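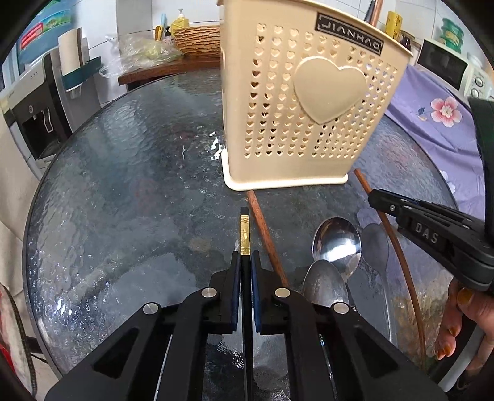 Should chopsticks and spoons share one holder? They can, provided the holder is tall, ventilated on all sides and emptied often enough for its floor to be washed.

My objection is to the drawer. A drawer tray stores utensils flat, in closed air, and a chopstick put away slightly damp stays damp along its whole underside. An upright holder exposes most of the surface and lets water run to one end. The cost is that all the moisture collects in the base, so the base is the part to judge when buying. A removable one is worth more than any pattern on the wall.

Perforation matters more than material. Small holes in many rows do the work of large slots and keep thin tips inside. A perforated plastic holder such as the JIANHAO, with its hearts, may not suit every taste, but the principle is sound.

Mixing types is the harder question. Wooden chopsticks and lacquered ones age differently, and metal spoons are heavy enough to chip a finish when dropped in on top. I put spoons in first, bowls up, then chopsticks – thick ends up, so that pairs can be matched without pulling out the lot. In our kitchen at Allholm, 20 pairs proved too many for one holder. The surplus went into a box and has not been missed.

Once a month, empty the whole thing onto the table, re-pair, and discard any stick that has warped.

3 comments

Cadwaladr
Thick ends up is wrong for drying. The tips sit in the puddle.

Lok-yiu Kong
Only if there is a puddle. Towel them first.

Julidetti
We have 42 single chopsticks and no pairs. Please advise.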